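Robots at work, month eight

November 2020

Quick one tonight, I'm wiped. A few people asked how it's going at Lanberg since the arms came in, and I keep typing half an answer and deleting it. So here goes, all of it at once.

For anyone new: I do bench test. Power hubs, chargers, little white boxes with holes in them. Plug in, check, unplug, next. Did that by hand for years. In March the first arm went live on line two and now there are 3, and the plugging in is mostly theirs.

What changed. My wrists, first. I used to go home and not be able to open a jar. Target was 335 units a shift back then, every port on every one, you do the math, I don't want to. Haven't worn the brace since summer. I was against the whole thing and I'll say that plainly, but my hands are better.

Second, the quiet. Used to be a row of us at the long bench and we talked all day. Kids, recipes, who was getting divorced. Now it's me and a screen, and the others are over in packing or up at the Vovholm site. Two took the buyout. One of them still sends me pictures of her tomatoes. Nobody got fired, management likes to repeat that, and it's true, but a bench of people is now a bench of one and I don't know what you'd call that.

Third thing, the job itself. Title went from tester to cell operator. Pay went up a bit. Not enough, ask me again after the review. I got 100 hours of training on paper, more like a week with the guy from Zurska and then a binder. The binder is in bad English and worse order. I rewrote the chapter on resets myself, on my own time, dumb of me, and now its the official one at both sites. No bonus for that either.

So what do I do all day. I watch. I clear faults. The arm is great at the same thing over and over and terrible at anything floppy. A box sits where you put it. A cord doesn't. A cord has opinions. You learn to see trouble before the arm does – a loop creeping in from the side, the plug turned a hair in the grip, the angle just off. My old hands knew that stuff without me. Now I have to put it in words for a drop-down menu that has six choices, and one of them is "other". I pick other a lot. 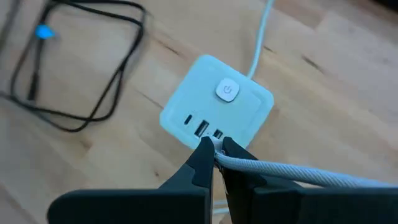

And then it's down to the last little bit of travel, which is where most of my faults come from. Too low and it bumps the case. Too far over and it's nosing at the wrong port. By hand you'd just wiggle it. Everybody wiggles. There is no wiggle setting, I asked, they wrote it down. The Esteban software is supposed to bring something like it next year.

Fault 1424 is my personal enemy by the way. "Insertion not confirmed." Could mean anything. Ten of those in a row and I'm talking to the arm the way I talk to my dog.

Would I go back? Some days. I miss the noise and I miss being fast at somthing. I don't miss the ice packs. What I'd like is for them to ask us before the next one comes in, not after, becuase the people who spent years plugging things in do know a few things about plugging things in. We have a meeting about the packing line soon and I plan to be annoying.

OK, bed. Early shift. Will answer comments on the weekend if the internet holds up.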